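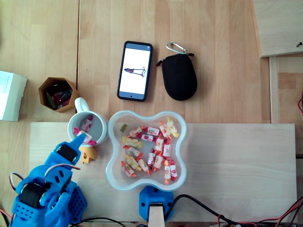 Brollgate is a small robotics workshop in Nistwood, and we love having people round. We build arms from blue 3D-printed parts and hobby servos, teach evening and daytime classes in how to make and program them, and open the doors twice a year so that anyone can come in and see what we get up to. The job most visitors meet first is sweets and a mug - a gripper finger right up against a wrapped sweet at the rim, with plenty more waiting in the bowl next to it. It sounds like a tiny thing, and it is, but try writing down every movement your own hand makes when you pick up a toffee and you'll see why we can happily spend an afternoon on it!

We started out in Brotow with one bench and a printer that needed a good talking-to every morning. The move to Nistwood gave us more room, better light and a kettle within reach of the bench (this mattered more than we expected). There are seven of us now. Some came from engineering, some from teaching, and one or two just turned up to an open day and kept coming back.

Our main arm design is called Babić. We draw the parts, print them here and put them together by hand, and if a bracket snaps we print another and carry on. The holes along the links save plastic and give you somewhere to bolt things when you have a new idea halfway through a session, as everybody does.

What happens on an open day

You come in, hang up your coat and go straight to a table. We don't do a long talk. Each demonstration runs for up to 49 minutes, with lots of stopping for questions, and we like it when people interrupt. We show how the arm is moved from one position to the next, how the gripper is set, and what changes when you shift the bowl a little to one side. Children aged seven and over can join in, with a grown-up beside them.

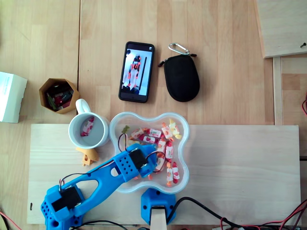

Over the sweet bowl, with the mug alongside.

We keep the wiring out where people can see it. A neat cover would look smarter, but visitors always want to know which wire goes where, and following one along the arm with your finger is a lovely way to learn it. The same goes for the code. It's up on a screen during the day, and anyone who asks can have a copy to take home and pull to bits.

At our October open day we kept a log of every try at a pick-up, good and bad, from all the tables put together. The total came to 3576. We've since used that log in our classes, misses included, and it has started some of the best conversations we've had about grip, friction and why a twisted wrapper is such an awkward thing to get hold of.
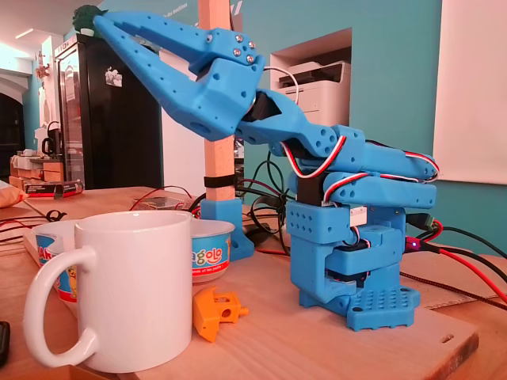

One visitor wrote to us afterwards that she had come expecting to stand behind a rope and watch, and that she went home wanting to build an arm with her daughter. She also asked for more chairs. We have bought more chairs.

Coming to see us

Entry is free and you don't need to know anything about robots. School groups are very welcome - please get in touch first so we can set up enough tables. Tea is on us.

Page last updated February 21, 2025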